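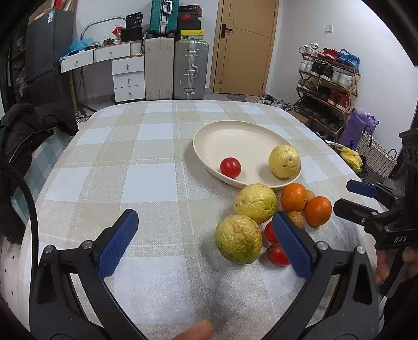 Bernardo Valente wrote in to ask whether a plate that shallow is really any use for fruit, when a proper deep bowl holds twice as much and you don't have to look at it every time you want to eat at the table. He had a Wullow plate in his cart, he said, and had taken it out again.

Home Kitchen Table Storage Reviews Letters

The Wullow Shallow Fruit Plate, After a Summer of Use
By the Table Desk, August

Well, Bernardo, I understand the worry, and I had the same one before I bought mine. I grew up with a big deep bowl on the sideboard, the kind where you put your hand in for an apple and found something soft at the bottom that had been there since the week before last. My mother called it checking the bowl, and none of us ever volunteered.

The Wullow is a plain round plate, cream colored, with a smooth rim and hardly any depth to it. I paid $20 for it in the Drunmont shop, where they had it stacked with the dinner plates, and I almost walked past it for that reason. It doesn't look like much on a shelf. At home, on the beige and grey checked cloth we keep on the table all year, it looks lovely, and I have become quite silly about it. A red tomato on that cream color is a cheerful thing to come downstairs to!

What I like best is that the fruit stays in one layer. Whatever is starting to wrinkle or spot, you see it, and you eat it or cook it that day. Oranges forgive you for a good long while, but tomatoes don't, and I used to throw out far more of them than I care to admit. I keep the ripest things on the plate and let the rest sit on the cloth in front of it until there's a space (my husband calls this the waiting room). If you like a tidy table you may not enjoy that part. We have big, knobbly fruit coming in from the yard at the moment and it would never all fit on any plate I own, so the overflow was going to happen anyway.

Now for the grumbles, and I do have a few. The rim is low, so a small round tomato will roll right off if you carry the plate with one hand while holding the door for the dog. I have done this 2 times and learned very little from the first. It's also slippery in soapy water. And I wish they made a second size, a bit wider, for people who shop once a week and come home with everything at once. I wrote to Wullow about that and got a friendly note back that didn't promise anything.

I did try the Waldale footed bowl for comparison, on loan from my sister. It's handsome and holds a great deal, and for a party I would choose it over the Wullow without a second thought. For every day it was too tall for our table, and we kept leaning around it to talk to each other. It went back to her with a jar of jam inside by way of thanks.

So, to answer the question, yes, I'd put it back in the cart, provided you eat fruit steadily and don't mind a few oranges on the tablecloth. If you buy a big bag of everything and want it out of the way, stay with your deep bowl and check the bottom now and then.

Wash it by hand if you can. Mine has been through the dishwasher plenty and the color hasn't changed, but the rim knocks against the rack and I don't love the sound.

Last updated in August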